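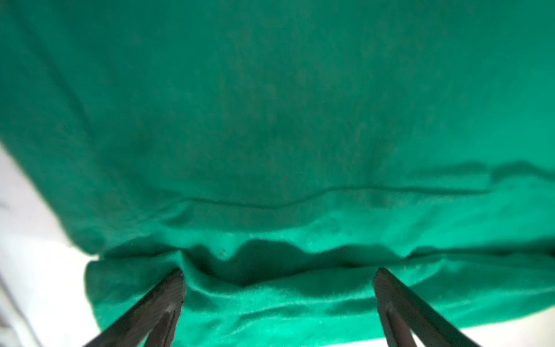
Notas da visita à fábrica da Anwood, em Illgate. 2021-10-06. Escritas no autocarro de volta, desculpem a letra (e o resto).

Chegada às 9h, portão errado, volta inteira ao quarteirão à chuva. Café fraco, bolo bom. Grupo pequeno, inglês rápido demais para mim.

**Tinturaria.** A parte melhor. Calor, cheiro a vinagre, barulho. 4 máquinas grandes, uma parada para limpeza. Os verdes são os mais chatos de acertar, dizem eles: o tom muda entre lotes e o cliente repara logo. Uma receita só para o verde-esmeralda levou 922 ensaios até ser aprovada. Têm tudo num caderno, à mão!

**Acabamento.** Cardar, escovar, tosquiar. Passámos a correr, pena. Queria ter perguntado do borboto e não houve tempo.

**Armazém.** Frio. Rolos até ao teto. Encomenda mínima de 1,000 metros por cor, o que nos deixa de fora, a não ser que se junte a encomenda com a Tastport. Falar com eles ainda esta semana.

Amostras: trouxe cinco, faltou a cinzenta. Prometeram mandar por correio. Preços só por email, não gostam de os dizer em voz alta.

Almoço na cantina, sopa de ervilha, barato. Perdi o autocarro das 14h.

Proxima visita em abril, se abrirem inscrições. Levar botas e tampões para os ouvidos. E chegar pelo portão norte, que o do mapa está fehcado.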